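How to Set Up a Walk-In Day for Student Haircuts and Manicures

A walk-in day gives cosmetology students practice on people they don't know, and it brings in some money for the program. Ours at Morley runs every July. These are the steps we follow.

Step 1. Settle the menu
Keep it short. We offer a dry cut, a wash and cut, and a basic manicure. No color, no perms, no acrylics. Print the prices on one sheet and tape a copy at the door and at each station.

Step 2. Work out the slots
Allow 45 minutes for a cut and 30 for a manicure. Students are slower than a working salon, and an instructor has to check each cut before the client leaves the chair. Last year we served 114 people with 2 instructors on the floor, and that was too tight. Lovisa Ekström now stays off the schedule and does only checks.
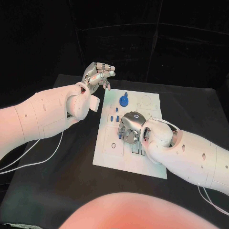

Step 3. Order supplies early
Neck strips come in boxes of 500, and one box is plenty. Buy gloves by the 1000 — they get used up in regular classes anyway. Check the level in the disinfectant jars the afternoon before, and mix fresh solution in the morning following the label. Count out clean combs so every student starts with six. Files and buffers are used once and thrown away.

Step 4. Set up the check-in table
You need a sign-in sheet, a cash box, pens and numbered tickets. The sheet should ask for name, service, and any allergies or cuts on the hands or scalp. Clients under 16 need a parent's signature. Embla Nygård wrote our form and it fits on half a page.

Step 5. Talk before cutting
The student asks what the client wants and repeats it back, with a length in inches. The instructor listens in and agrees to the plan, or changes it. Scissors stay on the tray until then.
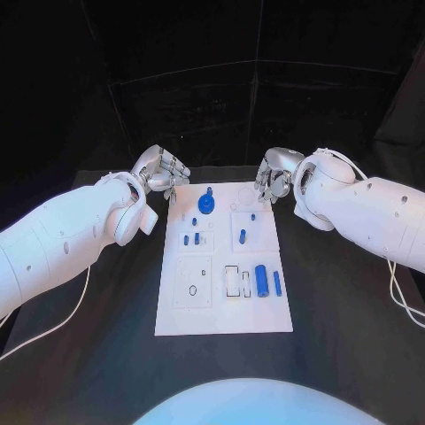

Two arms, one board, dark tabletop.

Step 6. Clean between clients
Sweep hair right away. Wipe the chair and armrests, change the cape, and put used combs in the jar for the full time on the label. For manicures, empty and disinfect the bowl even if the next person is already waiting.

Step 7. Close the list on time
Stop giving out tickets at 2:30 p.m. if the doors close at 4. Hand anyone you turn away a card for the regular student clinic. Edvin Dahlgren keeps a stack of them next to the cash box.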